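Stories > Short Fiction > The Skisosik Crossing

The Skisosik Crossing

Last updated: Tuesday, May 21, 2019

The ferry was meant to go at 2, and by the time Hülya Saraç came down the hill with her bike and her cello it had gone without her, and she could see it, a fat white thing halfway across the lake with its flag standing straight out.

She yelled anyway. It was a good yell! It went out over the water and hit the cliffs on the Honero side and came back to her in pieces.

"They won't turn round for that," said a man sitting on an upturned dinghy. "They turned round once for a bride, but she had a trumpet."

"I've got a cello."

"Can you play it loud?"

She could, as it happened, but not loud enough for that, and the case had a tricky latch. She leaned the bike against the ticket hut and sat down on the step. The lake was the colour of a new tin roof. Across it, tucked under the cliffs, was Henora, where in three hours' time a hall full of people would be expecting the slow movement of something she had only properly learned in December, on the floor of her sister's flat, with the neighbours banging on the wall at the loud bits. (They banged in time. She had always liked them for that.)

"When's the next one?"

"Tomorrow."

"And the road?"

"The road's 81 kilometres and there's a bridge out at Skisosik. You'd want to go round by the top, and then you'd want a week."

He was enjoying himself, she could tell, and she found she didn't mind. He had the kind of face that had been looking into wind for a long time. His jumper was unravelling at one cuff and he had tied the loose end in a bow.

"Whose dinghy is that?" she said.

"Mine."

"Does it float?"

He looked at it under him as though the question had never come up. "It did the last time," he said.

*

His name was Zheng, and he talked the whole time he rowed. He had come to Skisosik to fix one outboard motor, and that had been so long ago that the motor was now in the museum at Henora, behind a rope, with a card saying who had fixed it. He had never learned to swim. He told her this well past the point where it would have been useful to know.

Hülya sat in the stern with her knees up and the cello across them like a large sleeping dog. The bike had stayed behind at the ticket hut. She had thought about that for all of ten seconds, and then she had thought, it's a bike, and got in.

"What's it made of?" Zheng asked, with a nod at the case.

"Spruce on the front. Maple on the back."

"So it'd float as well."

"Please don't."

"I'm only saying. If it came to it you'd have a better boat than I have."

The wind was coming from behind them and a little to the left, and every so often a wave slapped the side and sent a handful of lake up over the gunwale. It was so cold! It made her laugh out loud, the cold of it, going down inside her collar. She had been nervous since breakfast. She'd been nervous since the letter, if it came to that, the one asking would she come and play for the hall's reopening and saying they could offer a bed, a supper and 700 dollars. She had read it standing up at the bench with her coat on. Nobody had ever written her a letter like it, and she had carried it everywhere until the folds went furry.

Now there wasn't any room to be nervous in. There was only the bailing, which was her job, with a saucepan, and the cliffs coming up slowly and getting more and more red.

"Play something," said Zheng.

"I'm bailing."

"Bail after."

"We'll sink."

"We won't sink for a tune. How long's a tune?"

She looked at the water in the bottom of the boat. It was up to the first stripe on her gumboots. She looked at the latch, and it came open at the first try, as it never did on land.

You can't play a cello sitting in the back of a dinghy, she would have told you that. There's nowhere for the spike to go and nowhere for your elbow. She wedged the spike in the rope and got one knee over the side of the seat and played it leaning back like somebody being dragged behind a horse. She didn't play the slow movement. She played the thing her grandmother used to sing while shelling beans, which had four notes in it, or five if her grandmother was in a good mood, and she gave it all five. The bow skidded. The A string had gone flat with the damp and she went flat along with it, so that the whole tune slid gently downhill as they went, and off the cliffs it came back a beat late and a bit sweeter, a second cello over there in the rock that had been waiting for somebody to start.

Zheng had stopped rowing.

"Well," he said, when it was over. And then, after a while, "Bail, I think."

*

The hall at Henora stood right up on the rise behind the jetty, with its doors open and all its lights on though it was still broad day. Hülya ran at it. Her boots squelched. Behind her Zheng was making the boat fast and telling a small boy about the bride with the trumpet.

She went in by the side, through the supper room, because that was the door she came to first. Everyone had gone through to the front to find their chairs - she could hear the scraping, and that lovely low roar that a lot of people make when they are all being quiet separately. In the supper room it was still. The urn ticked. Along the wall there were plates of slices under tea towels, more slices than she had ever seen together, lamingtons and hedgehog and something pink, and on a table by themselves, where the light slid about on the polish, somebody had left a few odds and ends from the decorating.
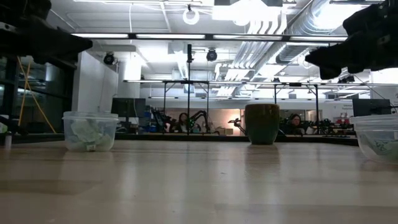
The green cup, and the leftover paper, at Henora.

She picked up the cup. She didn't know why, except that her hands were freezing and it was a cup. It was dark green, like the underneath of the cliffs where the lake got at them. She filled it from the urn, just hot water, and stood and held it against her chest with both hands until her fingers came back to her one at a time, and each one hurt as it arrived.

A woman put her head round the door. She had a programme and a torch and her glasses were pushed up into her hair.

"You're not the cello?"

"I'm the cello."

"You're soaked!"

"I came with Zheng."

"Oh, love," said the woman, and took a tea towel off the lamingtons, and dried her face with it.

There was coconut on it. Hülya could smell it all the way through the first half, sitting on the side of the stage in a borrowed cardigan while the school choir sang and then a man recited a very long poem about a drover. She could smell it when she walked out to the chair. She had brought the cup with her without noticing and there was nowhere to put it, so she set it on the boards next to the spike, and somebody in the second row laughed, kindly, and then it was quiet.

She had meant to begin with the slow movement. It was printed in the programme. She had got up at five every morning all that summer for the slow movement.

She tuned the A string. She tuned it properly, up to where it belonged, and listened to it, and then she let it down again a hair, to where the lake had put it. At the back of the hall a door opened and Zheng came in sideways with his cap in his hand and stood against the wall, dripping on the new floor.

"There's something else first," Hülya told them. "It's short. It's only got five notes in it."

And she leaned back in the chair, as far as it would go.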